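Packing table and floor sheets — frequently asked questions

Maintained by Montserrat Cortés. Last revised Sun 19 May.

What size of box should I use for a framed board?
The Tilholm 4 carton takes boards up to 290 mm on the short side. Larger boards go in the Tilholm 7. Do not bend a flap back to make a board fit.

Can the board lie on top of the closed box before packing?
Yes, for checking the surface and the corners. Keep the writing surface facing up and lift by the frame.

Why is a sheet put down on the floor?
Cartons are often set down beside the table between steps. The sheet keeps grit off the bottom panel, where it would later scratch the shelf coating.

Does the sheet have to be flat?
No. Creases are acceptable. Holes are not — replace the sheet if you can see floor through it.

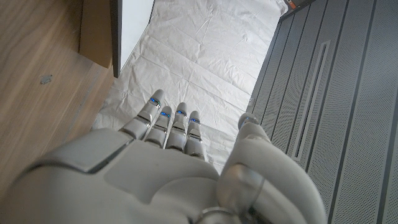
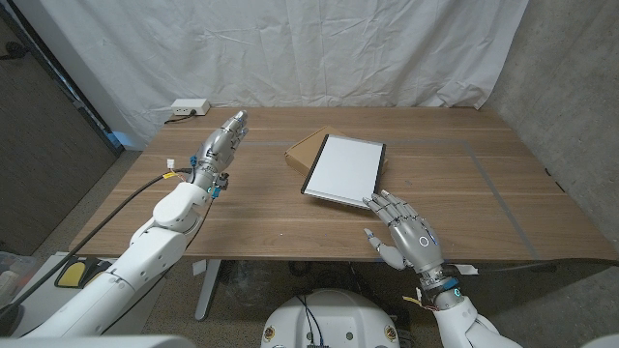
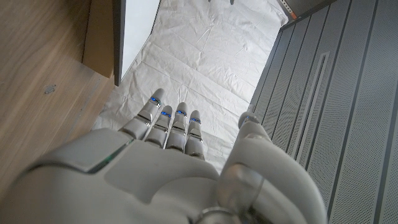
Second picture: framed white board resting partly on a plain brown cardboard box, wooden table.

Which tape is used to close the carton?
Dalix paper tape, 39 mm, one strip along the centre seam. Plastic tape is not accepted for recycling at the Lirnska depot.

Do boards need padding?
One layer of Espinoza wrap around the frame, with the overlap at the back. The surface itself needs only tissue.

Where does the label go?
On the short end of the carton, colour code to the left. Unlabelled cartons are held at the depot until July, when the shelves are cleared.

Can I reuse a carton?
Yes, if all four corners are square and the old label has been removed. Crushed cartons go in the paper bin, flattened.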